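Call for Participants: Aircraft Noise and Sleep Study, Skusow Airfield Area

The Triltader Institute for Environmental Health invites adults living near Skusow Airfield to take part in a study of low-flying aircraft, sudden loud noise and sleep. The study is carried out for the Grellska Regional Council and will run for eight weeks, beginning in May.

Military training flights over the district increased last year, and the council received 1577 written noise complaints from residents. The results of the study will be given to the council before it responds to the proposed flight schedule. Taking part does not affect any complaint or claim a resident has already made.

What participation involves

Participants keep a short sleep diary each morning and wear a wrist monitor at night. A sound level meter will be placed outside the bedroom window by Institute staff and collected at the end of the study. Participants also attend two appointments at the Zúñiga Street clinic, one in the first week and one in the last. Blood pressure is measured at each appointment and a small blood sample is taken to test for stress hormones.

Samples are identified by a code number only. Names and addresses are kept separately and are not passed to the council, the airfield or any branch of the armed forces.

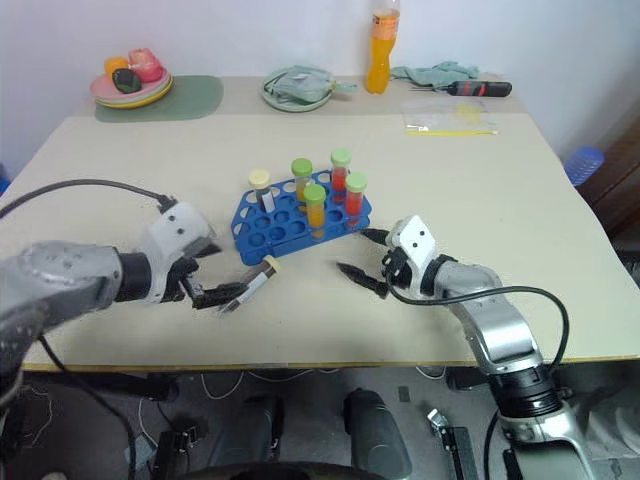

Who may apply

Applicants must be between 18 and 63 years of age and must have lived at their present address for at least one year. Night shift workers, persons taking prescription sleep medication and persons employed at the airfield are not eligible. No more than one person per household will be accepted.

A total of 100 participants will be selected. Places will be divided among the neighborhoods under the flight path and those farther away, so that the two can be compared.

Payment

Participants who complete the study receive $100. Bus fare to the clinic is refunded on presentation of a ticket. Those who withdraw early may do so without giving a reason and will be paid for the weeks completed.

How to apply

Application forms are available at the front desk of the Zúñiga Street clinic and at the Grellska public library. Completed forms must reach the Institute by 1/12/24. All applicants will be notified in writing.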